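Liner changes at a shared wastebasket: hook-and-bucket method

Applies to the small round baskets in the open areas and meeting corners. Kitchen bins and the recycling station have their own page. Last revised in July, when the wall hooks went up at Nallureck and the second half of the Manninen floor.

## What you need

- One round plastic wastebasket, no lid
- One adhesive wall hook, small
- A black bag to hang on the hook
- Black liners, one size larger than the basket calls for
- A damp cloth
- Masking tape, for the hook position

The liners come on a perforated roll. We buy the Vadura ones in cartons of 2,000, which covers all the floors for most of a year. Skitport liners also fit but the mouth is tighter, and on a basket with a wide rim they split at the side seam if you pull them down in one go.

## Placing the hook

Put the basket where it will live, against the wall, and mark a spot on the wall directly over its center. The bottom of the hanging bag has to clear the rim of the basket by at least a hand's width. If it hangs lower than that, people drop things into the wrong one.

1. Wipe the wall with the damp cloth and let it dry completely.
2. Mark the spot with tape and check it from across the room. A hook that is off center is obvious once the bag is on it.
3. Peel the backing, press the hook on, and hold for the time printed on the packet.
4. Leave it unloaded overnight.

Painted drywall holds well. Textured wallpaper does not, and neither does fresh paint. Wait three weeks after painting.

## Hanging the bag

Gather the neck of the bag in one hand, twist it, and tie a single loose knot with a loop large enough to pass over the hook. Smooth the bag down with the flat of your hand so it lies against the wall. The shoulders should slope evenly to both sides and the bottom edge should be straight. If one shoulder sits higher, the knot is off to one side - take it down and retie it, pulling at the corner does nothing. 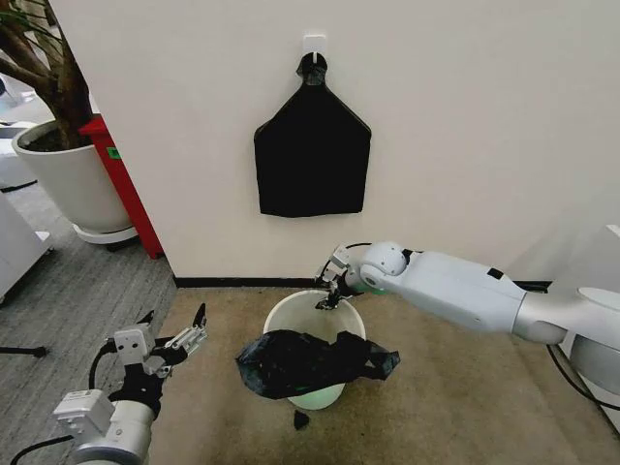
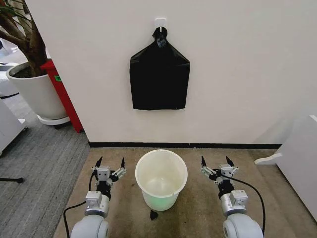
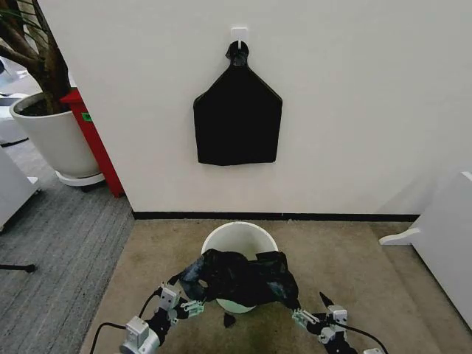
Bag on the hook, basket underneath.

## Fitting the liner

Tear one liner off the roll at the perforation. Rub the open end between thumb and finger until the two layers separate, then open the mouth fully before it goes anywhere near the basket. A liner that goes in half open will bunch on one side.

1. Hold the liner by two opposite points of the mouth.
2. Lower the closed end into the basket until it touches the bottom.
3. Fold the near edge down over the rim, about the width of three fingers.
4. Work along the rim in both directions, folding as you go, and finish at the far side.
5. Push a fist down into the liner to let the trapped air out. If it balloons back up, lift one section of the fold, press again, and put the fold back.
6. Take up any slack by twisting it at the back of the basket and tucking the twist under the fold.

The overhang should be even all the way around. A long front edge gets caught by shoes and vacuum hoses.

## Changing it

Change the liner when the basket is two-thirds full, or on Friday regardless of level. Unfold the whole rim before lifting. Lifting with part of the fold still hooked on tears the liner at that point, and the tear runs.

Tie the used liner off and put it straight on the cart. Check the inside of the basket with the liner out. Wipe it if there is any residue, and dry it, or the next liner will stick to the wall of the basket and refuse to go down.

Then look at the floor. Perforated rolls leave scraps, and on carpet a black scrap gets walked into the pile. Pick them up by hand. The vacuum tends to pass over thin film or wrap it around the brush.

## Problems

**Liner slides into the basket under load.** Overhang too short, or the slack was not taken up. Refit from step 3.

**Hook peels at the top edge.** Too much weight or the wall was damp. Remove it by pulling the strip straight down along the wall, never outward. Use a new strip, the old one will not hold a second time.

**Hanging bag swings when the door opens.** The loop is too large. Retie it closer to the neck.

**Static.** In winter the liners cling to themselves and will not open. Wipe the mouth edge with a barely damp cloth and try again.

## Stock

Keep 50 liners per cart and reorder when the closet is down to 7 rolls. The Manninen closet is the narrow one next to the elevator. Hooks and spare strips are on the top shelf, in the tin.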